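Home | Products | Manuals | Spare Parts | Contact

Jultik Tile and Grout Care Kit
User Manual, Section 3: Cleaning and Sealing Grout

Revised 2020-06-09

This section covers routine cleaning, stain removal and sealing of cement grout on glazed ceramic tile. For epoxy grout, follow steps 1 to 5 of Cleaning and skip Sealing entirely. Epoxy grout does not take up sealer, and the residue is hard to get off the tile.

Read Section 2 (Safety and Storage) before opening either bottle.

3.1 What you need

From the kit:
- Grout cleaner concentrate (blue cap)
- Penetrating sealer (gray cap)
- Narrow grout brush
- Applicator bottle with roller tip

From your own supplies:
- Two buckets
- Rubber gloves
- Several cleaning cloths
- Painter's tape for edges next to wood, stone or painted trim

Any cloth that is soft and does not shed lint will do. Wash new cloths once before you use them. Some have a finish from the factory that leaves streaks on glazed tile.

CAUTION: Never mix the concentrate with bleach or with any product that contains bleach. If bleach was used on the floor or wall recently, rinse twice with plain water and let the surface dry first.

3.2 Test a small area

Choose a spot that is normally out of sight, such as behind a door or under a cabinet edge. Clean and seal a short length of joint there and leave it overnight. Check it in daylight. Dark gray grout can look deeper in color after sealing, and colored grout that was never sealed may lose a little pigment to the brush. If the color on the cloth is strong, stop and contact us.

Hairline cracks and loose joints should be repaired before you go on. Sealer does not fill gaps.

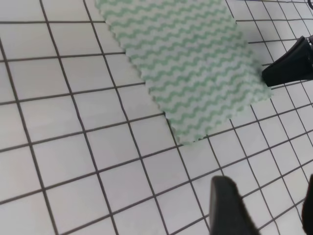 3.3 Cleaning

1. Sweep or vacuum the surface. Grit left in the joints will scratch the glaze when you scrub.

2. Fill one bucket with warm water and add the concentrate. Use one capful for routine cleaning or two for heavy soil. Fill the second bucket with plain water.

3. Wet the joints with the cleaning solution. Work on an area you can reach comfortably without moving. Leave the solution on for 5 minutes and do not let it dry. In a warm room, wet it again halfway through.

4. Scrub along the joints with the grout brush, then across them with light strokes. Rinse the brush often.

5. Wipe up the dirty solution with a damp cloth and rinse the cloth in the plain water. Change the water as soon as it turns cloudy. Go over the area a second time with a clean cloth.

6. Buff the tile faces dry. Fold the cloth into a flat pad so that you can turn to a clean side as you go. Wipe at an angle to the grout lines. A cloth dragged straight along a joint tends to pull moisture and loosened soil back out of it.

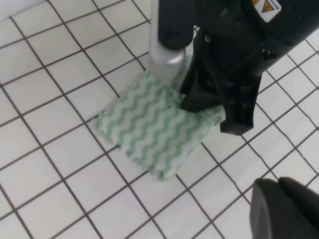

Fig. 3-2. Patterned cloth on white tile with dark gray grout.

7. Let the grout dry for 25 hours before sealing. Joints in a shower or over an unheated slab may need longer. Grout that still looks patchy is still damp.

NOTE: Earlier printings of this manual gave a shorter drying time. Please use the time given in step 7.

3.4 Removing stains

Grease and cooking oil: Apply undiluted concentrate to the joint with the brush, leave it for 3 minutes, scrub and rinse. Repeat once if needed.

Soap film: Use the two-capful solution. Soap film sits mostly on the tile, and the cloth does more of the work than the brush.

Rust: The concentrate will not remove rust. Use Skadell Rust Gel and follow the directions on its label. Rinse well before going back to step 1.

Mildew: Clean as for heavy soil, then improve the airflow in the room. Mildew that returns within a few weeks usually means that water is getting in behind the tile.

Do not use steel wool, vinegar or wire brushes on any of these. Acids eat into cement grout, and steel fibers caught in the joints will rust.

3.5 Sealing

CAUTION: Open a window or run a fan. Put out pilot lights. Keep children and pets out of the room until the sealer is dry to the touch.

1. Shake the gray-cap bottle and fill the applicator to the line. Screw the roller tip on hand-tight.

2. Mask any wood, natural stone or painted edges.

3. Start at the far corner and work toward the door. On walls, start at the top. Roll the tip along each joint at an even pace, with just enough pressure to keep the wheel turning.

4. Wipe sealer off the tile faces before it sets, which takes 5 minutes in a normal room. Use a dry cloth for this and keep it separate from the ones you cleaned with. Check the corners where four tiles meet, as sealer tends to pool there and leaves a dull ring if it is missed.

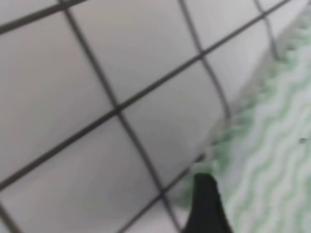 5. Wait one hour and apply a second coat in the same way. Porous or older grout may take a third.

6. Keep the surface dry until the next day. Do not put mats or furniture back during this time. A rubber-backed mat set down too soon can mark the grout for good.

To check the result, put a few drops of water on a joint. If they bead, the seal is sound. If the grout darkens under them, let it dry and apply another coat.

Cloths with sealer on them should be laid out flat outdoors until fully dry, then thrown away with household trash. Do not wad them up or put them in a closed bin while wet.

3.6 Care after sealing

Mop with plain water or a mild, neutral soap. Repeat the water drop test every January, and reseal high-traffic areas when the drops no longer bead. Walls outside the shower can usually go much longer between coats.

Replacement roller tips are sold under part number 331. Tips from the Magalhães applicator have a different thread and will not fit.

Text: Merike Kalniņš. Technical review: Eduardo Azevedo.

Related sections
- Section 2: Safety and Storage
- Section 4: Replacing Damaged Grout
- Section 5: Caulked Joints and Corners
- Skadell Rust Gel: Directions for Use

Jultik Surface Care, Hokville | Contact customer service | Copyright Jultik. All rights reserved. | Back to top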